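Asdale Automation Support
Home | Cells | Spares | FAQ | Contact
Filed under: Setup and Care
4 min read

Nut Cell FAQ: Setup, Checks and Small Repairs

These are the questions we get most from people running the Wenden nut-placing cell, on the floor or in simulation. If your cell has the older Vircombe controller, the menu names differ but the steps are the same.

How often do the gripper fingers need to be checked?

At the start of every shift. Wipe both fingers with a dry cloth, close them slowly and look at the tips from the side. They should meet along the full edge. If you see light between them on one side, loosen the finger screws, close the gripper and tighten them again.

When should I replace the fingers?

Replace them as a pair when either tip is chipped or rounded. Never fit one new finger next to a worn one. Spares come in packs of 2.

Do I have to redo the zero after changing fingers?

Yes. Run the zero routine from the Service menu, then do five test picks at low speed before going back to normal.

How do I set the approach to a small round part?

Stop with the fingers open and low, one on each side of the part, and jog in from there. We set this up in the simulated cell first and copy the values over.

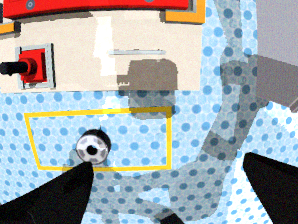

Mafalda Mota

The yellow outline on the dotted surface is the pick zone. Keep your taught position inside it. Check the finger tips against the part before you save, and make sure neither one will touch it before the close command.

The shadows make it hard to judge height. What should I do?

Go by the height value on the pendant. In simulation you can also turn shadows off under View, but turn them back on before testing the vision settings.

The cell stops with code 17. What does that mean?

The gripper closed further than expected, so it thinks it missed the part. Clean the fingers first. If the code comes back, repeat the zero routine. Code 77 is different and means low air pressure. Check the regulator and the hose at the wrist.

Can I grease the finger slides myself?

Yes, with the grease in the service kit. Use a thin film and wipe off the rest. Spray oil collects dust and will make the slides stick.

Who do I contact about a bent finger mount?

Send a note to Hiwot Tefera at the spares desk with the cell's serial number. Do not try to straighten the mount.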